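铺床任务右臂掉使能，查了三天

8月9日 作者：老冯

上周开始跑整理床铺的任务，双臂，左右各一个平行夹爪，流程是把被子拉平，再把枕头和床上的书放回该放的位置。这套东西在桌面上跑叠毛巾的时候很稳，搬到床边以后，右臂开始无规律地掉使能。掉的时候没有异响，也没有碰撞报警，上位机只收到一条通信超时，然后右臂七个关节一起抱闸，左臂继续按原来的轨迹走。

后面这一条才是我要写这篇的原因。单臂停机不算大事，一只手停了另一只手还在拽被子，问题就大了。周二下午那次，右夹爪夹着被角停住，左臂往反方向拉，腕部力矩一路涨到保护阈值才停。人没事，夹爪指根的固定螺丝松了一颗，被套扯开一道小口子。

先说软件。控制程序是在Willano的双臂框架上改的，两条手臂各有一个驱动进程，各管各的看门狗，超时设的是60毫秒。一个进程超时，只停自己那一条。框架文档里写了一句“联动停机由上层实现”，我们的上层没有实现。六月份做桌面任务的时候Abdelghani Mansour提过这件事，当时记在待办里，一直没动。这个责任在我。

再说超时是怎么来的。第一天我怀疑腕部相机。它和夹爪走的是同一根扩展坞，带宽本来就紧，手臂一快，画面糊得厉害，编码后的数据量也跟着变。
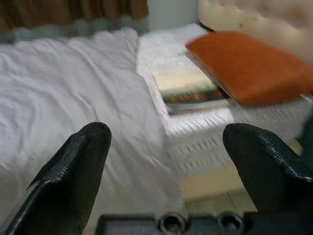
腕部视角，夹爪在床面上方，运动模糊明显。

我把腕部相机的分辨率降了一半，帧率从60降到30，重跑一上午，还是掉。又把相机整个拔掉，照样掉。相机可以排除。

第二天看日志。我把9次停机的时间点和关节角度对到一起，右臂每次停下来，肩部都伸得比较远，腕部同时有一个较大的外翻。桌面任务基本不会走到这种姿态，够床里侧的东西才会。Hatem Samir看了一眼图表，说先别改代码，去看线。
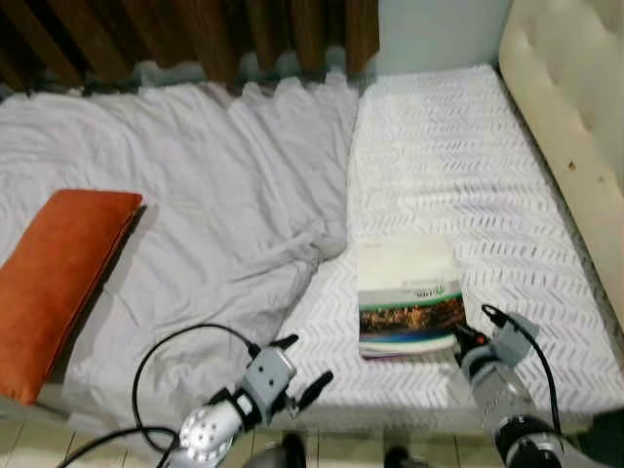 线的走法是当初图省事定下来的。夹爪的电源和通信合在一根黑色线缆里，从夹爪顶部出来，沿着手臂外侧往回走。两边余量留得不一样，左边在床单上方绕出一个很大的弯，右边的线贴着手臂外侧往下，一直到黑色的关节段。右臂伸到书旁边准备夹的时候，腕部再一转，这根线就要吃力。我用手慢慢掰着右臂走了一遍，走到那个角度，夹爪的接头能看出被往外带，松手又回去。万用表夹在通信线两端，拉紧时会断一下，很短，但足够让60毫秒的看门狗超时。

接头是Arico的四芯航插，带锁紧环。锁紧环没有拧到底，差小半圈。左边那个拧到底了。装的时候是同一天同一个人装的（也是我），没有扭力要求，没有检查表，拧完就算。

第三天改硬件，改完复测。接头重新拧紧，打了标记线，右侧线缆换了一根长的，在小臂上加了一个固定点，让转腕的时候力落在固定点上，不落在接头上。复测先不开策略，只回放之前停机的9段轨迹，速度降到原来的三成，旁边站一个人手放在急停上。
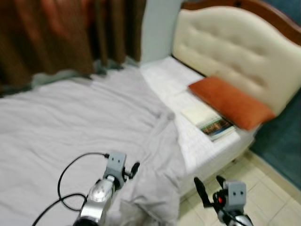
整理被子时的双臂位置，左臂在床面上方，右夹爪在床沿外侧。

9段都走完了，没有掉。恢复正常速度再走一遍，也没有掉。然后是连续测试，让它反复整理，跑满400个循环。中间停过一次，查下来是左夹爪夹空以后策略超时，和这次的故障没有关系，单独记了。

软件这边改了三处。第一，两个驱动进程之间加了互锁，任意一侧超时、掉使能或者触发力矩保护，另一侧在下一个控制周期内停止并保持当前位置。保持位置这一点我们讨论过，Abdelghani主张直接卸力，我不同意，手臂卸力以后会往下坠，床边如果正好有人弯着腰，更危险。最后定的是先保持，操作员确认以后再手动卸力。第二，双手同时夹持同一块布料的时候，两侧腕部力矩的上限单独设一组，比平时低。第三，通信超时之前增加一级预警，连续丢包就降速，不等到60毫秒才处理。

互锁也做了破坏性测试。在枕头、被子两个任务中间随机拔掉一侧的通信线，看另一侧停不停。拔线的人站在手臂工作范围以外，用一根延长线接出来拔，不要伸手到手臂跟前去拔。

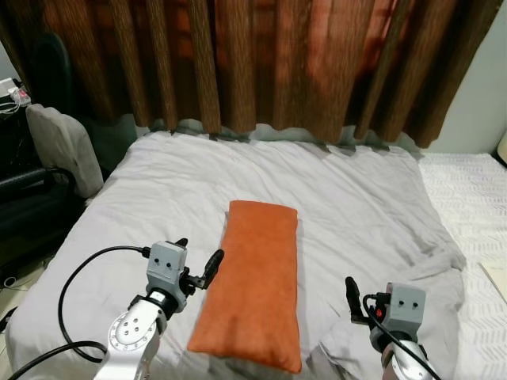 左右两侧各拔30次，另一侧全部停住。有两次停得比预期晚一个周期，查到是日志写盘和控制线程抢同一个核，绑核以后再测就正常了。这种延迟平时看不出来，做安全相关的测试还是要把时间戳逐条拉出来看，光看手臂停没停不够。

剩下没做完的事情记一下，免得又躺在待办里：

急停按钮目前只有一个，在操作员的桌上，床的另一侧够不到，要再加一个，线已经买了。

线缆换长以后，左臂的弯还是偏大，有挂到被子的可能。打算照着右边的办法加固定点，下周做。

接头拧紧写进开机检查表，每天第一次上电之前看标记线有没有错位，看完签名。

Tawfik那边也有一套同型号的手臂，我已经把情况发过去了。他们回复说右臂也偶尔掉过，一直当成网络问题，重启了事。如果你用的也是线从夹爪顶部出来的走法，建议断电之后用手把手臂推到最远的姿态，转一转腕，看看接头受不受力。

互锁那部分的代码整理好以后会放到Plotstead的仓库里，文档还没写。

最近文章
叠毛巾任务的夹爪指尖磨损记录
腕部相机标定漂移，换了支架之后
双臂时间戳不同步的一次排查
给控制进程绑核：步骤和坑
六月实验室搬迁后的设备清单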